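1. Fio sobre o que mudou no nosso software de manipulação desde a última versão. Domingo, 23 de junho, fim de tarde, notas ainda frescas. Quem só quer saber do planejador pode pular para o 9.

2. Contexto rápido: dois braços, câmera em cada punho, mais uma câmera de cabeça. A tarefa é tirar louça e restos da mesa. Planejamento no Lemma, percepção no Wosemberg, registro e replay no Jiston. Tudo conversa por mensagens com carimbo de tempo único, e boa parte deste fio é sobre esse carimbo.

3. Até a versão anterior, cada câmera carimbava a imagem na chegada ao processo, e o controlador carimbava o estado das juntas na leitura. Entre um e outro havia uma diferença que variava com a carga da máquina. Com o braço parado não faz mal. Com o punho em movimento, a pose do objeto saía deslocada.

4. Agora o carimbo vem do driver e o Wosemberg interpola as juntas para aquele instante. O buffer guarda 200 estados por braço. Se a imagem for mais velha que o estado mais antigo do buffer, ela é descartada e entra um aviso no log. Antes ela era usada assim mesmo, sem aviso.

5. Outro problema do punho é a oclusão. Quando o objeto chega perto da câmera, toma o meio da imagem e sobra pouco contorno para a segmentação trabalhar. Com um cilindro rosa-claro de superfície fosca, e um dedo preto encostado por trás, a máscara vira basicamente uma mancha lisa.

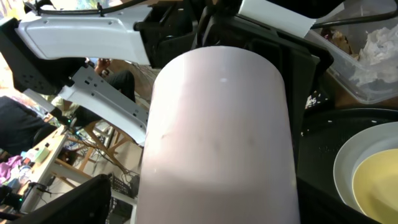 Por que não usar só a câmera de cabeça nessa hora?
Porque a mão tampa o objeto justamente na aproximação final. A cabeça serve para dizer qual objeto é e onde ele estava. O punho serve para corrigir os últimos centímetros, e por isso precisamos das duas.

6. O que fizemos: a identidade do objeto fica congelada a partir da câmera de cabeça, e o punho só pode alterar a pose. O classificador do punho continua rodando, mas a saída dele vai para o Jiston e não chega ao Lemma. Perdemos a chance de perceber que pegamos a coisa errada pela imagem de perto. Aceitei a troca por enquanto.

7. A máscara do próprio robô também mudou. A antiga era uma imagem fixa por braço, desenhada à mão, e deixava passar suporte, cabo e pedaço de dedo. A nova é renderizada a partir do modelo, junta por junta. O cabo continua fora do modelo – para ele usamos uma margem em volta do elo, feia e suficiente.

8. Fogão. A panela cinza-clara é fosca por fora e por dentro, e a borda aparece bem. O líquido amarelo dentro dela é outra história: o reflexo claro no meio da superfície é grande, oval, com borda difusa, e o detector de objetos insistia em propor uma região ali. Passamos a ajustar primeiro a curva da borda e a tratar tudo que está dentro como uma região só, sem procurar objetos. Fica registrado também que estimar nível de líquido por visão está fora do escopo desta versão.
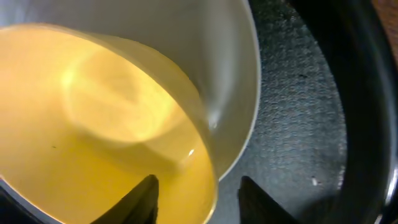
9. Planejador. O Lemma reservava o espaço de trabalho inteiro para um braço enquanto o outro esperava. Simples, seguro e lento. Agora a mesa é dividida em 14 células e cada braço reserva as que vai atravessar, na ordem em que vai atravessar.

10. O caso ruim é o impasse: um braço segura a célula de que o outro precisa e vice-versa. A regra é pedir sempre em ordem crescente. Se o caminho exigir ordem diferente, o braço pede o conjunto todo de uma vez ou fica onde está.

11. A regra da ordem pegou um erro meu. Eu liberava a célula quando a garra saía dela, sem contar o antebraço. No replay dava para ver a reserva do outro braço sendo aceita cedo demais. Agora a liberação usa o volume do braço inteiro, com folga.

12. Sobre os testes: o Jiston repete 17 gravações a cada alteração no planejador. Ele compara a sequência de reservas, não a trajetória. Comparar trajetória dava falso alarme toda vez que alguém mexia num parâmetro de suavização.

13. Essas gravações não exercitam contato, e isso precisa ficar claro. Elas dizem se o Lemma decide igual com a mesma entrada. Se a garra escorrega ou aperta demais, o replay não sabe.

14. Para depurar reserva, a câmera de cabeça é a mais útil. Com um braço sobre a caixa transparente à esquerda e o outro sobre o escorredor cinza à direita, as células ficam bem separadas. A parte disputada é o meio, onde fica a bandeja redonda com a louça e os pauzinhos.

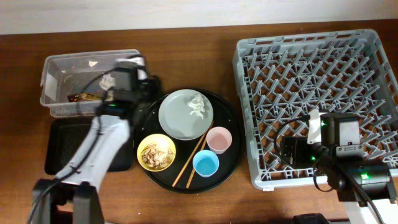 Abenezer Derese: E quando os dois braços querem a mesma célula do meio ao mesmo tempo, quem ganha? Vocês têm prioridade fixa?

15. Respondendo ao Abenezer: ganha quem está com a garra ocupada. Se os dois estão ocupados, ou os dois vazios, ganha quem pediu antes. Prioridade fixa nós tivemos, e o braço que perdia sempre passava tempo demais esperando.

16. O limite de espera é de seis segundos. Passou disso, o braço recua para a pose neutra, solta as reservas e replaneja do zero. O evento vai para o log com o nome da célula, então dá para filtrar por ela no Jiston.

17. Zhiqiang Shen me perguntou por mensagem se a divisão em células pode ser gerada a partir da cena. Por enquanto é um arquivo de configuração escrito à mão, um por mesa. Gerar automaticamente está na lista da Trurkach para setembro, depois da troca do formato de mensagem.

18. Pendências abertas: cabo no modelo do robô, descarte de imagem velha contado por câmera e não no total, e um visualizador de reservas que não trave ao voltar o replay. Quando o primeiro item estiver pronto eu continuo neste mesmo fio.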